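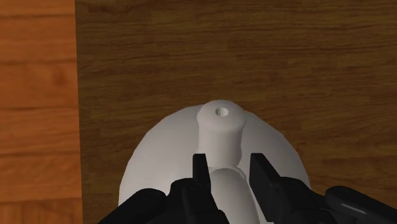
What does a hospital chaplain do?

A chaplain is a person who gives spiritual care in a place that is not a church, mosque, temple or synagogue. Chaplains work in hospitals, in the military, in prisons, at airports and at some colleges. This page is about the ones who work in hospitals.

Spiritual care means help with the part of a person's life that has to do with belief, meaning, hope and fear. Some people call that part religion. Some people have no religion and call it something else. A hospital chaplain works with both groups.

Where the word comes from

The word "chaplain" is related to the word "chapel." Both come from an old Latin word for a short cloak. The story goes that a soldier named Martin cut his cloak in two and gave half to a man who was cold. Later, the cloak was kept in a special place, and the priests who looked after it were named after it. Over time the name was used for other priests who worked outside a regular church. Today a chaplain can belong to any religion, or to none.

Is a chaplain a doctor?

No. A chaplain does not give medicine, do tests or decide on treatment. If you ask a chaplain whether your medicine is working, the chaplain will tell you to ask your nurse or doctor, and may go and find one for you.

A chaplain is still part of the care team in many hospitals. The team may also include doctors, nurses, social workers and child life specialists. A child life specialist explains procedures to children and helps them play and prepare. The chaplain has a different job, but the two often work in the same room.

What happens on a visit

Mélanie Zacharias is a chaplain at Cemusdale Children's Hospital, which has 285 beds. Her visits usually follow the same steps.

First, she knocks and waits. A patient can say no. If the patient says no, she leaves and may ask again another day.

Next, she says her name and her job. Then she asks a question that does not have a yes or no answer, such as "What has today been like?"

After that, she mostly listens. Some patients talk about God. Others talk about a dog, a brother, or the food. A few do not want to talk at all, and then she may sit quietly or play cards.

At the end, she asks if there is anything the patient needs. It could be a prayer, a book, a candle that runs on a battery (real candles are not allowed near oxygen), or a phone call to a religious leader from home.

The shortest visits last two minutes. A long one can last 40.

What if your religion is different from the chaplain's?

A chaplain is trained to help people of many religions and is not supposed to try to change what you believe. This is a rule of the job. If you need something that only a leader from your own religion can do, the chaplain contacts that leader. A Catholic patient may ask for a priest. A Muslim patient may want to know which direction to face for prayer. A Jewish patient may need kosher meals, and the chaplain can pass that request to the kitchen.

Training

In the United States, many hospital chaplains have a college degree and then a graduate degree, often in religion or divinity. Divinity is the study of God and religion. They also do a kind of training called clinical pastoral education, or CPE. "Clinical" means it takes place with real patients. Students visit patients, write down what was said, and go over it with a teacher and a small group.

Thérèse Campbell teaches CPE students at Cemusdale. She says the skill that takes the longest to learn is waiting. "New students fill every silence," she says. "I ask them to count to ten in their heads before they speak."

Does a chaplain keep secrets?

Mostly, yes. What you say to a chaplain is private. There is one important exception - if someone is hurting you, or if you might get hurt, the chaplain has to tell another adult whose job is to keep you safe. You can ask about this before you start talking.

How to ask for one

Tell a nurse, or ask a parent to tell a nurse. At Cemusdale you can also dial 2237 from the phone beside the bed. You do not have to be very sick, and you do not need a religious question. Brothers and sisters can ask too.

Words to know

Chaplain: a person who gives spiritual care outside a regular place of worship.
Clinical: done with patients.
Divinity: the study of God and religion.
Kosher: prepared according to Jewish food rules.
Spiritual: having to do with belief, meaning and hope.

Written by Noémie Robichaud. Checked by Francine Doucette, September 2022.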